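Search questions Type and press enter

Reading time: 3 minutes

Teaching by remote control: the things people ask me most

I'm Kiran Rawat and I spend most of my working hours driving a robot arm round a pretend kitchen. These are the questions that keep landing in my inbox, with the answers I'd give you over a cup of tea.

Do I need to know how to code?
No! I could barely manage a spreadsheet when I started. You hold the Skunar controller, the arm on screen follows your hand, and the software writes everything down. Erberg (our recording program) opens with one big button and that's most of what you'll touch in your first month.

What's a demo?
One go at one task, from pressing record to pressing stop. Pick up the kettle, put it on the ring, let go, done. The Nurmi kitchen set has 1,565 of them at the moment and I did far too many of the kettle ones, I can tell you.

Why a simulated kitchen and not a real one?
You can knock a kettle off the worktop and have it back with one key, which is a lovely thing at four in the afternoon. We do go on to a real arm later, but I'd much rather you made your first clumsy grabs on screen (everyone makes them, me included).

How long should a demo be?
Most of my kettle ones come in at 17 seconds. If yours are a good bit longer, you're probably hovering. Pick your approach before you press record, then go in at a steady pace. Don't rush either, as jerky moves get copied just as faithfully as smooth ones.

I fluffed it halfway. Keep it or bin it?
If you missed the handle, backed off and tried again, keep it and tick "recovered". Those are gold! If you let go of the controller to answer the door, bin it.

Which view should I be watching?
Both, really. I steer with the wide view until I'm near the thing I want, then flick to a close one for the last bit. You can swap with the thumb button at any point and it won't spoil the recording.
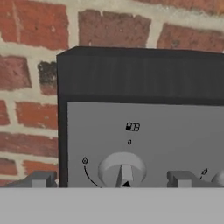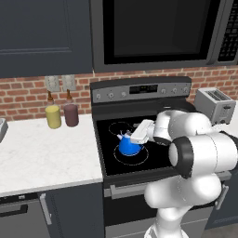

My habit on stove tasks is to come at a handle slowly, stop for a breath, then close the fingers. That little pause shows up nicely in Jenden when you play the demo back, and it makes trimming a doddle.

How many demos before the robot can do it by itself?
It depends on the task, sorry. For something simple we start training at 500 and see how it behaves. Turning a knob wants more than that in my experience, opening a drawer a bit less.

My wrist aches. Am I doing it wrong?
Possibly gripping too hard. I do batches of 9 and then get up and walk about. Rest your elbow on something, too.

Can I use my left hand?
Yes, change it under Settings, then Controller, and recalibrate before your next batch. I forgot that second part in July and lost a whole morning's work.

We use cookies to remember your settings. Accept Manage choices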